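Ticket: Bin-picking evaluation, success labels disagree with outcome log
Project: Illari
Queue: Resstead Robotics Support
Reported by: Skornetitz Laboratory, Manipulation Group
Assigned to: Ngân Giáp
Opened: 22 December 2021
Status: Resolved, one item carried forward

Summary of the report

The laboratory trains a grasp-selection policy from its own attempts. After each attempt a labeling script compares a picture of the bin taken before the grasp with one taken after the arm has lifted. If the two differ enough, the attempt is marked as a success. The laboratory reported that the script's success rate for the second training round was well above the rate in the operator's written log, and asked whether the stored data could still be used for the method comparison in the Illari report.

Initial assessment

The second round contains 2625 attempts. The operator log covers a sample of 500, chosen before the round started. Within that sample the script and the operator disagreed on 186 attempts. Almost all of the disagreements ran the same way – the script recorded a success and the operator recorded a failed grasp. A fault in the policy itself was therefore considered unlikely, and work began with the labeling step.

Steps taken

1. Network delay between the camera host and the controller was measured. Values were normal. No change made.

2. The gripper feedback threshold was compared with the value in the setup file. The two matched. No change made.

3. Stored picture pairs for the disputed attempts were reviewed by hand. In most pairs an object had been pushed or rolled to a new position and was still in the bin. The script treats any large change as a removal, and so a push was counted as a pick.

4. The remaining disputed pairs were sorted by the time the second picture was taken. In a number of them the arm had not finished its retreat, and cables hung over part of the bin. The script counted the covered area as change.

5. The wait before the second picture was raised to 5 seconds and tied to the controller's "motion complete" signal. A test run with no grasp commands produced no false successes from this cause.

6. The labeling rule was replaced with the Gajewski check. Under this rule the gripper must report that it is holding something at the top of the lift, and the object must then be dropped back into the bin and produce a second change. Both conditions are required.

Result

The operator sample was labeled again from the stored gripper records. Agreement is now close to complete. The remaining cases are grasps in which two objects were lifted together, and the operators themselves did not record these in a consistent way.

The policy was then retrained on the corrected labels, with all other settings unchanged. Its preference for pushing objects against the bin wall, which the laboratory had described as a learned strategy, was much weaker. The group has agreed to withdraw that statement from the draft. The comparison between the two training methods still holds, although the gap is smaller than first reported.

Notes for the requester

Please do not mix labels from the old and new rules in one training set. Rounds collected in June use the old rule and lack the gripper record at the top of the lift, so they cannot be converted. They may be kept for training the object detector.

Object sets should stay mixed in shape and surface during the next round. Shiny and see-through items gave the old script the most trouble and are the best test of the new one.

Carried forward

A written rule for double grasps is needed before the third round. The laboratory will propose wording, and Ngân Giáp will add it to the operator sheet – the ticket may be reopened by either party if the rule changes the labels already issued.
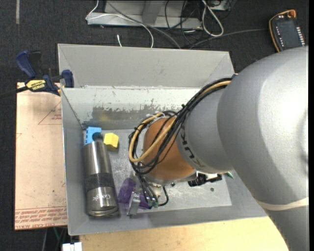
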